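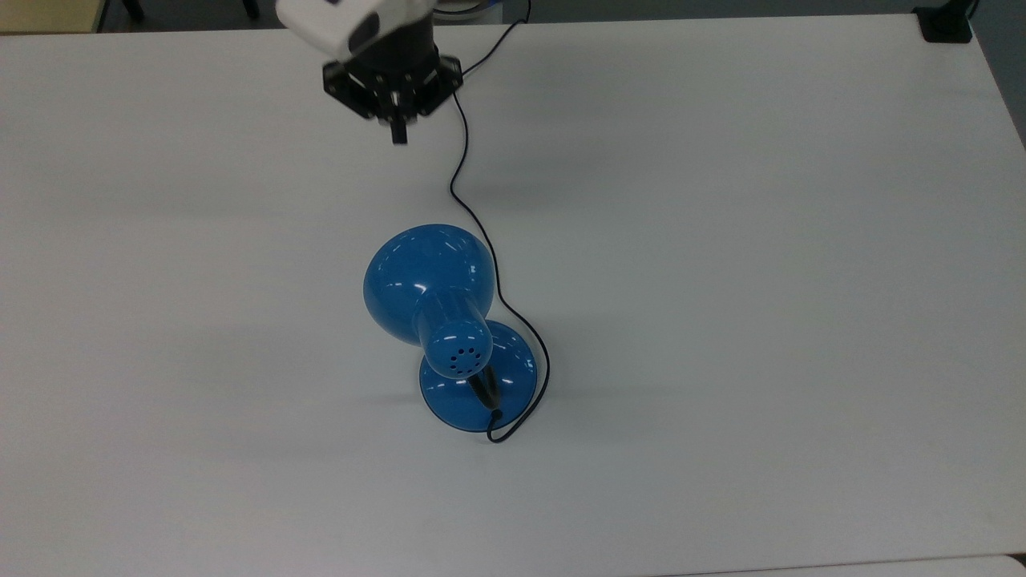 Candeeiro azul, mesa branca

Ok, slide 1, respirar. Boa tarde a todos, obrigada à Zoi Tsolakis pelo convite (não esquecer!). Hoje falo de ler à noite – e de como o clube de leitura de Pomport passou de 3 pessoas a uma sala cheia.

Contar a história do primeiro romance: 1063 páginas, letra minúscula, escolha minha, mea culpa. Em setembro ainda íamos na página 368! Pausa para rirem.

Depois a regra que salvou o grupo: umas 80 páginas por encontro, nem mais uma. Quem não leu vem na mesma, ouve, bebe chá e opina sobre a capa.

Perguntar à sala: quem lê na cama? Mãos no ar. Eu leio sempre, e adormeço com o livro na cara.

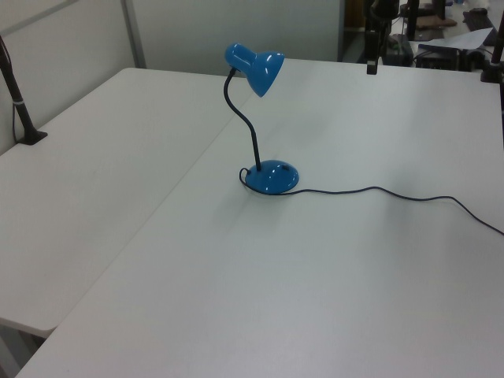

O mesmo azul, com a haste flexível em curva

Falar da luz só de passagem, que a malta quer é livros. Virada para a página, longe dos olhos, e siga.

Fechar com o excerto da Tijani, lido devagar. Se sobrar tempo, perguntas – e lembrar que a lista de inscrições fica à saída.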